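Stembridge Public Library
April, by Zuweira Ankrah
Print | E-mail

1/ The Stembridge Public Library will change its lending rules at the start of next month. The main points are set out in the posts that follow. The full text is kept at the front desk.

2/ Overdue charges on children's and teen books will end. Charges already on a young reader's card will be cleared without a request from the family. Adult cards keep the present daily charge.

3/ The limit on items out at one time rises to 50 for all cardholders. Teachers in the Stembridge schools may hold 70 with a letter from the school office.

4/ Lost items must still be paid for at the listed price. A clean copy of the same edition will be accepted in place of payment. Please speak with the desk before buying one.

5/ The Antwi Room will hold the large-print shelves, 800 titles in all, moved from the second floor. Readers who cannot manage the stairs will no longer need to ask for them to be brought down.

6/ Holds will be kept for seven days, up from four. Notices go out by text or e-mail at 9 a.m. Patrons who prefer a phone call should tell the desk.

7/ Questions on cards and charges may be sent to Aba Lamptey, Head of Circulation. These rules also appear in the library bulletin, with the summer hours for the Mandetti Street branch.
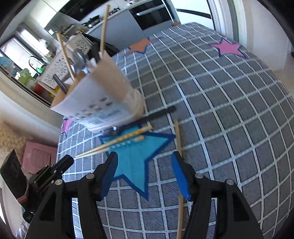
Bulletin No. 1316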